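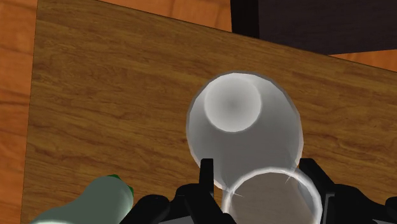 My rice keeps coming out gummy at the bottom, even on the White setting, one Sellarier owner wrote in after the spring update. Almost always too much water, or the rinse step skipped. So –

4. Cooking plain rice (Maltidside Sellarier)

1. Rinse until the water runs mostly clear. Three changes, usually.
2. Drain well. Water left in the strainer counts as cooking water.
3. Add rice to the inner pot, then water to the line. Long grain: 252 ml per cup.
4. Wipe the outside of the pot dry. Lid down till it clicks.
5. Press White, then Start. Don't lift the lid.
6. When it beeps, wait 11 minutes. Fluff from the edges in.

Note: brown rice needs the Undine soaking insert, see section 6.

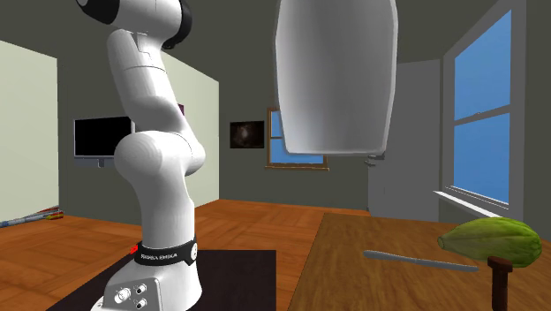

7. Keep Warm comes on by itself at 70 °C. To save power drop it to 65 – hold Warm, then tap the down arow. No lower then that.

CAUTION: steam vent gets very hot. Keep hands and face clear.

CAUTION: no metal spoons in the pot. Use the Aubert paddle or any plastic one.

Unplug before cleaning. Pot is not dishwasher safe.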